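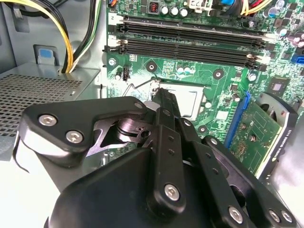 The Green Board, Opened Up

Gerasimos Zacharopoulos has kept this desktop alive well past the point of dignity, and in March we finally took the side off and had a proper look. It came from the Howlader office, where it ran the door signs for 3 years and the coffee rota for longer than anyone will admit. What follows is a small gallery for people who like the insides of computers, plus my mother, who reads everything on this site and has never once asked a question.

The memory slots come first. They have a latch at both ends, and a 2 printed in white beside one of them, in case you lose your place. Ilaria Rinaldi maintains that memory should click in with "a confident thumb." I have seen her thumb. It is more confident than mine.

Parts need somewhere to sit when they aren't in a computer, and a saucer is no longer considered acceptable. We now have a gray board with molded holders, up on the slotted aluminum, and I have grown fond of it in the way one grows fond of a good cutlery drawer.
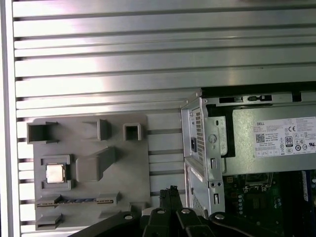
Processor in its tray, memory module in the long slot underneath. Everyone has a bed.

The socket is the part that makes people hold their breath. All those fine gold pins, and every one of them with opinions about being touched. Parveen Kanagaratnam once bent 2 of them on another board and still brings it up at dinner.

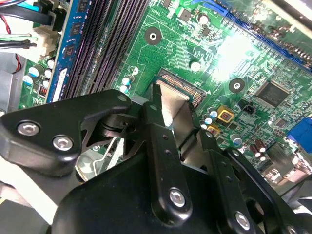
She straightened them under a magnifier, over one very long evening, and the board went on to a second career at Flavwood. I would have bought a new one and lied about it.

Last, the processor in its socket, with its metal lid on show. Before anybody writes in: yes, the cooler goes on top, and yes, we own some thermal paste.

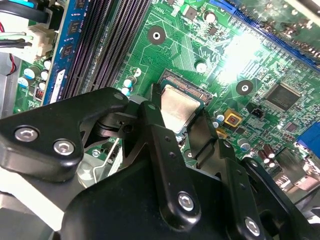
Processor in the socket, blue memory upright at upper left, and the usual knitting of green, black and white wires.

More from the Zundum shelf next time - Javiera Vergara has promised us a power supply.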